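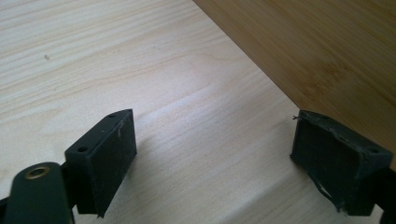
I have been meaning to write about the Trulterari wood oil ever since October, when my sister-in-law pressed a tin of it on me and told me to throw away everything else under the sink. I didn't throw anything away, as I am not that sort of person, but I did read the label with a cup of tea and then went round the house looking for things to try it on. Pale wood is where I always come unstuck. If you have a board with that fine wavy grain in cream and faint tan, and a smooth matt finish you would like to keep, you'll know how easily an oil can turn it the colour of weak gravy. Next to a honey-brown panel the change shows up even more, and I do like a light board beside a darker one.

So, the oil itself. It comes from Ninberg, in a squat tin with a lid that needs a spoon handle to get it off, and it smells of oranges and a little of my grandfather's shed (I mean that kindly!). It is thinner than the Baptista oil I had used for years, and the first time I poured out far too much and had to go hunting for old pillowcases to mop it up. A dessertspoonful does a whole chopping board. Rub it in along the grain, go and do something else for a good long while, then wipe off whatever is still sitting on top.

On my pine shelf the colour hardly moved, and I was delighted. The old Baptista always left a yellowish cast, very handsome on oak and rather sad on pine. On the breadboard I gave it 7 thin coats over a few weeks, far more than the label asks for, and crumbs now brush off nicely and beetroot wipes away if I'm quick. I am not always quick, and there is one pink patch that I think we shall be keeping.

Grumbles? The rag that comes with it is hopeless and sheds fluff everywhere - use your own. The instructions are printed in tiny silver letters on grey, and I had to take them to the window. It is also dearer than I'd like, and the shop in Brakcombe only stocks it now and again, so I bought two tins last time and felt very extravagant on the bus home.

I wouldn't bother with it for garden furniture. I tried it on the bench by the back door and the first wet spell had most of it off again, so the bench has gone back to its usual stuff. Indoors, though, I reach for it first, and the second tin is already open.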